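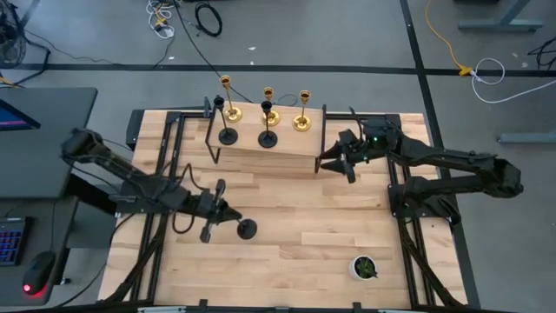
Photo: Eskil Åberg / Nilleso

Two Words Walk Into One: All About Compound Words

My favorite word when I was little was "butterfly." I said it over and over until it stopped making sense, and then I started to wonder about it. Butter? Fly? Who put those together, and was there any butter involved? I asked my teacher and she told me it was a compound word, and I went home and looked for more of them in every book I had. I found 80 before dinner!

So what is a compound word? It's a word made by joining two smaller words, and both of the smaller words can stand up by themselves. Rain is a word. Coat is a word. Stick them together and you have raincoat, a coat for wearing in the rain. Sun plus flower makes sunflower. Tooth plus brush makes toothbrush (I hope you used yours this morning).

Most of the time the second half tells you what kind of thing you've got, and the first half tells you more about it. A goldfish is a kind of fish. A bookcase is a kind of case. Try swapping the halves and see what happens. A houseboat is a boat you can live on, but a boathouse is a building where you keep a boat. Same two words, and you'd better know which one you're asking for!

Now for the sneaky ones. A ladybug isn't always a lady. A pineapple has no pine and no apple in it. A hot dog... well, you know about hot dogs. With words like these you can't work out the meaning from the pieces, so you just have to learn them whole, the same way you learned "spoon."
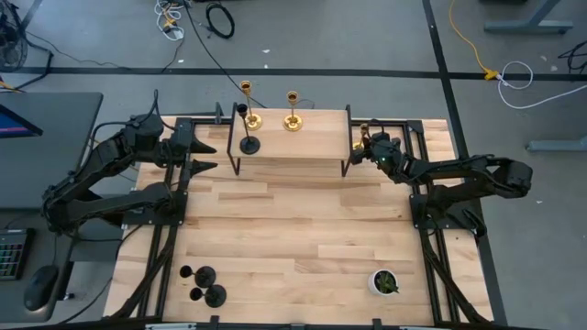
Did you notice that I wrote "hot dog" with a space? Compound words come in three types, and this is the part that makes grown-ups reach for the dictionary too.

Closed compounds are squashed together with no space at all: snowman, pancake, football, bedroom.

Open compounds keep a space in the middle: ice cream, high school, living room, post office.

Hyphenated compounds have a little line holding hands with both sides: merry-go-round, mother-in-law, jack-in-the-box. Those three have more than two words in them. That's allowed!

How do you know which type to use? I wish I had a magic rule for you. Some words even change over the years. People used to write "to-day" and "to-morrow" with a hyphen, and then the hyphen got dropped. If you aren't sure, look it up. I still do, all the time.
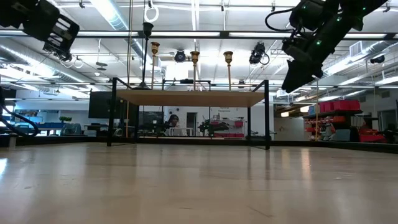

Open and closed compounds can be neighbors, and that's what makes spelling them so tricky. You write bedroom as one word, but dining room as two. Bathtub is one, bath mat is two. Or take the low table in the photo. The pale wooden part on top is a tabletop, all one word, but each slim black upright in front is a table leg, with a space. Same table! When I'm writing a story I keep a list of the ones I always get wrong, and "table leg" has been on it for years.

There's one more thing to watch for. Some words look like compounds and aren't. Carpet has "car" and "pet" hiding inside, but a carpet isn't a pet that rides in your car. To test a word, split it and ask whether the two parts were really joined to make it. Cupcake passes, since a cupcake is a little cake baked in a cup shape. Carpet fails. So does "season," even though you can find a sea and a son in there.

Want to play? Write 12 short words on 12 scraps of paper. Good ones to start with are snow, ball, foot, print, finger, nail, rain, bow, tie, man, fire and fly. Mix them up and see how many compounds you can build. You can use a word more than once, so don't stop at snowball. Then make up a few that don't exist yet. I'm still hoping somebody will need the word "spoonbow."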